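Dikell 600 battery maintainer: one winter on an old coupe

My coupe sits from November until the roads are clear of salt, and for years I just pulled the battery and kept it on a shelf. This past winter I left it in the car and hooked up the Dikell 600, bought from Cernano.

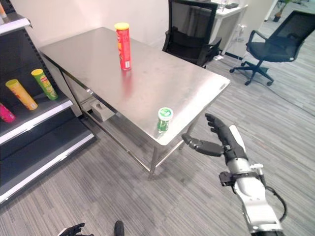
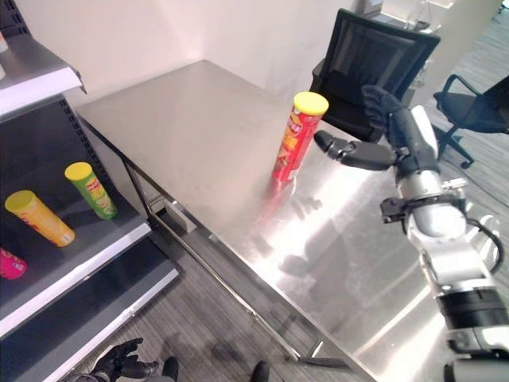
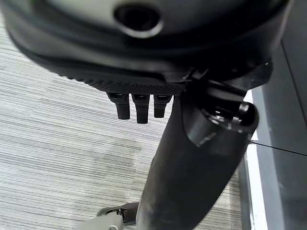 Setup was easy. The ring terminals bolt to the battery posts and the lead comes out through the grille, so the hood stays shut. The cord is too short for my garage and I needed an extension. There are 3 lights on the front, and the yellow one is hard to tell from the green in daylight.

By December the light had settled on green and it stayed there. I lost power for a night in January and the charger came back on by itself, which my old Wemholm never did. That one had to be reset by hand.

In spring the car started on the second try, after almost 100 days parked. The battery itself is four years old.

I paid $80. The Wemholm costs less and has better clamps. The Dikell has no hook for hanging it up, so mine is zip-tied to a stud. I would buy it again for a car that sits all winter, but get the longer cord if Cernano has it in stock.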